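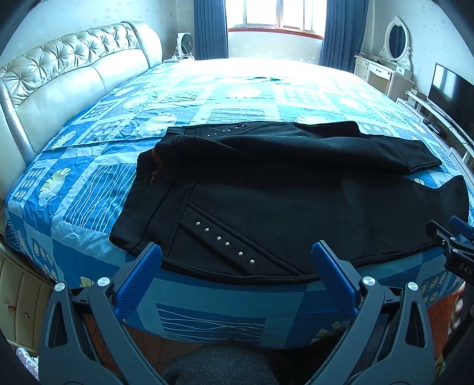
Cotden, a garment care and repair company based in Rirwood, will begin using robotic folding stations at its Rirwood workroom, the company said on 3rd October. The stations will take over part of the folding and laying-out work now done by hand at the end of each shift. Before any of them goes onto the floor, staff are recording the work themselves with hand-held grippers, often in ordinary bedrooms, on the kinds of clothes that customers send in. A black garment with rows of silver studs, spread flat on a patchwork quilt, is typical of the harder pieces. Studs, seams and lined edges all change how a piece of cloth bends when it is picked up, and the stations have to be set up for clothes like these as well as for plain T-shirts.

The equipment is supplied by Stuvex, which also provides the software. Two stations will be installed first, both on the finishing line. A third may follow next year, depending on how the first ones perform in daily use.

Cotden cleans, mends and returns clothing for hotels, theaters and private customers. The Rirwood workroom handled 3,033 pieces in August, its busiest month so far. Each one is checked, pressed, folded and bagged before it leaves the building. Folding and bagging are the jobs staff most often ask to be moved off, according to an internal survey. Sore wrists and shoulders were the main complaint.

"People here know fabric very well, and most of them spend the last part of the day folding," said Tarmo Žukauskas, operations manager at Cotden. "We want them back on inspection and repair, where we are always behind. A machine can do a good share of the folding. It can't tell you that a lining has been put in wrong."

No jobs will be cut as a result of the change, the company said. The workroom employs 24 people, and all of them will stay on their current contracts and hours. Staff who now work mainly on the finishing line will be offered training in mending, stain treatment or running the new stations. Training takes place during paid hours and lasts around 3 weeks. Pay for station operators will be set at the same level as for menders, one grade above the current finishing rate.

The recording work is voluntary and paid at the normal hourly rate. Those who take part use the grippers to lift, turn and fold garments the way they would with their own hands, and Stuvex uses the recordings to teach the stations. Customers' clothes are not used for this. The garments are bought secondhand or lent by staff.

Farzad Bahrami, who has worked on the finishing line for most of his time at Cotden and is one of the staff recording at home, said the grippers were slow to get used to.

"You lose the feel of the cloth, so you have to look more," Bahrami said. "Anything heavy on one side wants to slide. After a few days you start planning where you will take hold of it before you touch it. I have asked for the repair training, and I start when the first station is in."

Some work will remain fully manual. Knitwear, pleated items, beaded costumes and anything marked fragile will continue to be folded by hand. Operators will be able to stop a station at any time and take a piece out. A piece the station has failed to fold twice will be sent to a worktable automatically.

The finishing line will be moved to the Jõgi Street side of the building to make room for the new equipment. Deliveries and collections will not be affected, and turnaround times for customers will stay the same during installation. Prices will not change.

Cotden will report back to staff after the first full month of use, including the number of pieces handled, stoppages, and any injuries or strain reported on the line. Employees have chosen two representatives to go through the results with management.

Hotel and theater customers with questions about the change should speak to their usual account contact. Press inquiries should be addressed to Tarmo Žukauskas at the Cotden office in Rirwood.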